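Code of practice published for robots handling clothing and household textiles

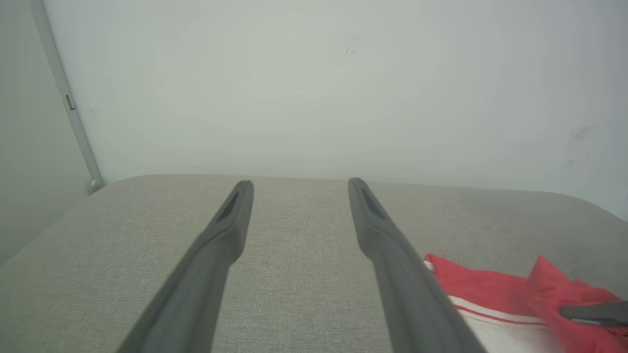

A two-fingered gripper over a pale upholstered surface, with red and white fabric to one side.

A new code of practice on the use of robot arms around clothing, bedding and soft furnishings has been published by the Stostbridge Centre for Assistive Automation. It sets out what operators, suppliers and site managers are expected to do before a robot is allowed to work with fabric in a home, a care setting or a shared laundry.

The document was drawn up over the winter with help from two equipment suppliers, Janska and Conetti, and from the textile care firm Pappas, which opened its sorting rooms to the drafting group. It takes effect in April and will apply to all trials run by the Centre or on its premises. Outside bodies may adopt it free of charge.

The code deals with matters that general machine safety rules tend to leave to the operator. Fabric moves when it is touched, catches on fittings and can hide objects underneath. A gripper that is safe with a box or a bottle may pull a thread, trap a sleeve against a chair or drag a cover out of place.

Under the new rules, gripper fingers must be inspected at the start of each working period. Tips, grooves and joints are to be checked for rough edges, loose parts and trapped fibres, and any finger that snags a test cloth must be taken out of use until it has been replaced or repaired. The result of each check is to be written down and kept for 3 months.

Pockets must be emptied by a person before a garment is placed within reach of the arm. Where a robot picks up items from a seat or bed, the operator is to confirm that the furniture is stable and will not shift if the fabric catches. Lifting must begin slowly, and the arm must stop and release its hold if the pulling force rises above the limit agreed for that site.

No person may sit or lie on a piece of furniture while the robot is working on it. The drafting group considered an exception for supervised care trials but decided against it for this edition. The question will be looked at again when the code is reviewed.

A separate section covers cameras fitted to the arm or wrist. Operators must tell residents and staff when recording is taking place, and must clear letters, medicines and family photographs from the working area in advance. Recordings which show a person's face are to be deleted within 7 days unless that person has agreed in writing to their being kept.

Rodel Sebastian, who chaired the drafting group, said the aim had been to write rules that could be followed on an ordinary working day.

"We asked operators to try each draft and tell us which parts they skipped," he said. "If a check took too long or the wording was unclear, we went back to it. The section on furniture was rewritten more than once."

A draft was open for comment before publication and drew over 700 remarks, of which 465 concerned the inspection and record-keeping sections. Several respondents asked for a single force limit for all fabrics. The group has kept the limit as a matter for each site, and has added a table of suggested starting values for knitted, woven and padded items.

Copies of the code and a blank inspection sheet are available from the Centre's enquiry desk. Organisations that intend to adopt it are asked to give the name of a responsible person, who will be sent any corrections.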